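How does a robot learn to tidy a kitchen?

At Ekard we have a robot called Podska. It has no idea what "put the corn away" means, so we must show it. A person moves the robot's arm with a hand control, and the computer writes down every move. One such try is called an example.

Many of our examples are made in a kitchen that lives only inside a computer. A dropped plate there does not break – and we can start again at once.

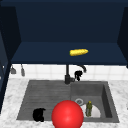

A reader, Montes, asks why we don't show the job one time, very well. Would the robot not remember it?

It would remember, but only for that one place. If the corn lies in the sink next time, the old moves do not help. So we collect 200 examples for each job, and we change where things lie. Some tries go wrong, and we keep these in a separate list.

Then the computer looks for what the good tries have in common. This takes it around 14 hours.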